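Flurninby Automation
Products Services Planning Support Contact

Resources > Planning a Cell > Bin Picking: Budget and Equipment FAQ

Bin Picking: Budget and Equipment FAQ

These answers cover the questions we receive most often from plants and labs planning a first bin picking station. They apply to single-arm stations handling small mixed parts. Palletizing and machine tending are covered on their own pages.

What does the price of the arm include?

The arm, its controller, the teach pendant and the cable set between arm and controller. It does not include the gripper, the mounting base, the bin, the camera, guarding or any work on site. Buyers who budget from the arm price alone usually come back for a second approval. Ask for a station quote from the start.

How should the budget be divided?

List the arm, the gripper, sensing, mounting and fixtures, safety equipment, integration hours and spares as separate lines. Keep integration hours on their own line even if one supplier is doing everything. It is the line most likely to move, and it is hard to track once it has been folded into hardware.

Do we need a new arm?

Not always. A used arm is suitable if the controller is still supported by its maker and the service record is complete. Check the controller software version before you check anything else. An arm in good condition with an unsupported controller will cost more to connect than it saves.

How do I size the payload?

Add the weight of the gripper, the adapter plate, any wrist-mounted valves or sensors, the cables carried by the wrist, and the heaviest part. Compare the total with the rated payload at the actual offset from the flange. A long gripper reduces the usable figure. The load diagram in the arm manual shows by how much.

What gripper should we specify for mixed parts?

Start with the parts list. Finger grippers handle springs, handles, caps and similar shapes with edges to close on. Flat discs lying on a flat plate are difficult for fingers and may call for suction or a magnet, depending on the material. If the list includes both, price a tool changer and a second gripper, or remove the flat parts from the scope. Order spare fingers with the gripper. We suggest one full set for each station.

What parts should be used for acceptance testing?

Your own, in the condition they arrive in. Include the awkward ones: long parts, parts that roll, soft parts and reflective parts. Agree on the set in writing before the purchase order is issued. Our standard acceptance run is 74 picks from a refilled bin, with the permitted number of misses stated in the quote.

Can we begin with a simple bench layout?

Yes. A table, a metal bin and a few clamps are enough for gripper selection and reach checks. The bench should be rigid and the bin should not shift when the gripper touches a wall. Sloped bin walls help keep parts toward the floor of the bin, but check that the wrist clears them at the steepest approach angle.
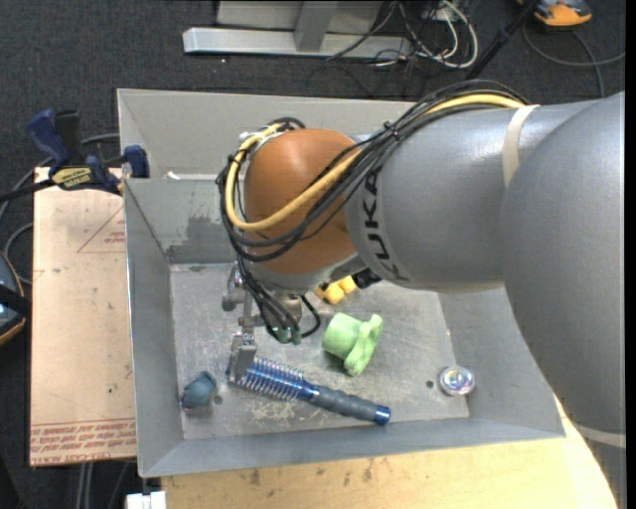 Bench layout with a KUKA arm over a sloped metal bin. The bin is held with clamps, and the cables follow the arm to the wrist.

Clamps are acceptable for trials. For production, budget for a bolted bin locator so that an operator can swap bins without re-teaching the position.

Why is cable management quoted separately?

Routing depends on the gripper and on the wrist motion the task requires. Straps and loose loops can be used on a bench. A station running full shifts needs a dress pack with strain relief at each joint. Leave enough slack for full wrist rotation, and treat the wrist cables as wear items. They belong in the spares line.

How much does the Skindik starter fixture kit cost?

The kit is $1,676 and includes a bin locator, an adapter plate and a cable strap set. It does not include a bin or a gripper. The adapter plate is drilled to order, so send us the flange drawing for your arm.

What are current lead times?

Fixture kits ship in 7 working days. Gripper adapters with non-standard hole patterns take almost 14 weeks at present, and we suggest ordering them with the arm. Arm lead times are set by the maker and are confirmed at quotation. Orders that must be installed during a June shutdown should be discussed with us before the budget is fixed.

What floor space and services are needed?

Plan for the full reach of the arm plus clearance for guarding, even if the programmed motion is smaller. Provide a separate electrical circuit for the controller and a compressed air drop if the gripper is pneumatic. Stands, monitors and loose cables must be kept outside the reach of the arm. Carpeted floors are workable for bench trials but not for a free-standing pedestal, which must be anchored to concrete.

Who is responsible for the risk assessment?

The company that puts the station together. If you buy components from us and assemble them yourselves, that is you. If we supply the complete station, we carry out the assessment and hand over the documents at acceptance. The assessment must be repeated if the gripper, the parts or the layout changes.

Can we rent before buying?

Bench stations are available for trial through our partner Midano. Part of the rental fee is credited against a purchase of the same station. The credit does not cover fingers, cables or other wear items.

Where do I send a parts list for review?

Use the form on the Contact page and attach drawings or photos with weights. Requests received by noon on Friday are placed in the next week's review. To send physical samples, request a shipping label first and mark the box for the Jankauskaitė test room. Samples are returned only on request.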